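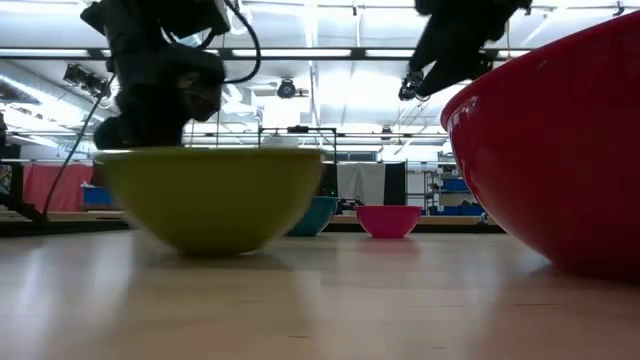 Yellow-green bowl and the big red one, both on the table

Mixing bowls: matte or glossy?

stasadix47
Replacing my bread bowls before February. I bake two loaves every week and the dough rises overnight on the counter. Do you all care about the finish? Matte looks nicer to me but I've read it holds on to dough.

Kivum
Finish makes no difference. Dried dough comes off anything if you soak it in cold water. Hot water turns it to glue. What matters is the shape. A bowl that narrows a lot at the bottom is a pain to scrape.

lucia_nieto
Disagree on the finish. I had a matte one from Velleo and it kept a gray film no matter how I washed it. Went back to glossy and haven't had the problem. Agree on cold water.

Kivum
Film sounds like hard water. I get it on my glasses too. Try vinegar.

lucia_nieto
I did try vinegar. It came back in a week.

Yule_B
Get a straight-sided tub with a lid and skip bowls. You can see how far the dough has come up, and it fits in the fridge door if you make a small batch. I only use a bowl for salad now.

stasadix47
I mix by hand and can't get my knuckles into the corners of a tub. I did try one last year. Size is the other question – is there such a thing as too big for two loaves?

Yule_B
Yes. In a very wide bowl the dough spreads out and the top dries, even with a towel over it. Oil the top or use a plate as a lid.

Kivum
I'd still go bigger. You can cover a big bowl, but you can't fold dough in a small one without getting flour on the floor.

lucia_nieto
Medium for rising, big for mixing. One extra bowl to wash – not a big deal.

stasadix47
OK, I'll mix in the large one and move the dough over for the night. Will try the cold water soak tomorrow morning.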